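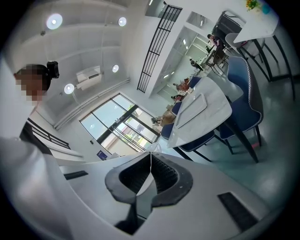

White ceiling with recessed panels and beams.

Does sound-absorbing ceiling paint do anything at all?

otley_tenant
We rent a workroom in Otley, 432 square feet, hard floor, bare walls. Two people talking at once sounds like a train station. A salesman from Praltholm wants $3,000 to coat the ceiling with what he calls acoustic paint. He says it will "calm the room" and also stop us hearing the people upstairs. I asked for test results and got a brochure with a photo of a smiling woman on a couch. Has anyone paid for this kind of thing and noticed a difference?

maple_and_nail
Keep your money until he gives you a number. What you want is the absorption rating for the coating, at the thickness he plans to spray, over the surface you have. Ordinary paint is thin and hard and sound bounces right off it. There are thick sprayed coatings that do soak up some echo, but they look more like oatmeal than paint, and they're no fun to clean.

The upstairs claim bothers me more. Echo inside your room and noise coming through from another floor are separate problems. Footsteps travel through the structure, and a skin on your side of it won't do much about that. Anyone who promises both from one bucket should be asked to put it in writing.

Before spending anything, hang a couple of heavy blankets on one wall and put down a thick rug. Clap before and after. If that helps, proper wall panels will probably help more, and you can take them with you when the lease ends.

brightside77
We had it done at our Drilham place last August and everybody loves it!! So much quieter. We put in carpet the same week so it really came together nicely. They gave us 30 days to complain and we never needed it.

COMMENTS (3)

gus_the_tiler: So it was the carpet, then.

otley_tenant: Tried the blankets on 11th June. Better than I expected, ugly as sin. Praltholm still hasn't sent a rating, just the brochure again. Also need to check whether the landlord even allows spraying.

maple_and_nail: Check that first. Scraping the stuff off would be on you.

Contact us | © Household Help Board | Back to top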